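The Altimeter

The converter board had four wires left when the evening started: power, ground, data, clock. The builder soldered them in that order, checked each joint with the meter, and wrote the resistance values in a notebook with squared pages. All of them read under one ohm.

The instrument was an altimeter face taken from a scrapped glider panel, bought through the Cameck surplus site in May. The original mechanism had been removed before it was sold. In its place the builder had fitted a small stepper motor, geared down, with a hollow shaft so that two needles could turn on the same axis. The motor moved 900 steps for one full sweep of the long needle. The short needle followed through a reduction train printed in nylon, and on the first print the teeth had been too shallow and slipped whenever the simulated aircraft descended faster than the motor liked.

The simulator was called Fimevus. It was an old program, no longer sold, and it modeled one region with great care and the rest of the world as a flat green sheet. Every 12 milliseconds it wrote its state to a block of shared memory. A second program read that block, picked out the altitude, and sent it down the serial line as a short packet: one start byte, two data bytes, one checksum.

At nine the builder loaded the firmware and started a flight from the airfield at Tedden. The field elevation in the database was 6 meters. The needle moved up from its stop, passed the six, and settled on 11.

An error of 5 meters was within tolerance for a hobby panel. It was outside the tolerance written in the notebook, which was one.

The builder reset the motor against its stop and tried again. The needle settled on 11. The serial monitor showed the packet arriving intact, checksum correct, altitude field reading 11. The fault was upstream of the wire. The builder opened the memory viewer, found the altitude at its documented offset, and read 11 there as well.

So the simulator believed it was 5 meters above the runway while the wheels were on it. The external view showed the tires touching the concrete. The landing gear compression value was nonzero. Airspeed was zero.

There was a forum for Fimevus, hosted on a server that answered slowly. Most of the threads were years old. The builder posted the offset, the firmware version, the field name and the two values, and asked whether the elevation table for Tedden was known to be wrong. Then the builder went to bed and left the panel powered, with the needle on 11.

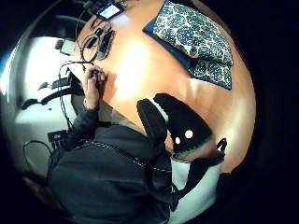
The table is fine, Ait Ali wrote back. Check your pressure setting before you touch the code. Fimevus remembers the last value from the last session, and it does not show it anywhere unless you have the weather page open. Everyone who builds a panel runs into this once.

The builder read the reply twice and opened the weather page. The pressure was off the standard value by a little more than half a hectopascal, enough to account for most of the difference. Corrected, the needle came down to 6 with a faint click from the gear train.

That should have closed the matter. The builder wrote the cause in the notebook, drew a line under it, and began the next job, the adjustment knob. It was a rotary encoder with a detent at each step, and it needed a debounce routine because the contacts were cheap. The first version of the routine waited too long and missed fast turns. The second sampled the pins on a timer and compared each reading with the one before – slower to write, but it lost nothing.

During the encoder test the builder scrolled back through the session log to find a timestamp. The log recorded every write to the pressure field, with the process that made it. The most recent entry was the correction made that morning. The one before it had been made at 3:14 at night, with the flight parked and the panel unattended. Source: serial device.

The firmware could not do that. At 3:14 it had contained no code for sending, only for receiving. The transmit pin on the converter board was not connected to anything. The builder turned the board over and looked at the pad, which was bare and still had its factory flux on it.

The builder compared the two pressure values, then looked up the actual reading for the previous night from the nearest weather station. It matched the value in the 3:14 entry to the last decimal.

The knob was finished by noon. The builder mounted it in the lower left corner of the panel, tightened the nut, and started a new flight from Tedden with the weather page closed. The needle rose from its stop and settled on 6. After a few seconds the knob turned one detent to the right, and the needle moved to match.

The builder picked up the notebook and wrote down the time.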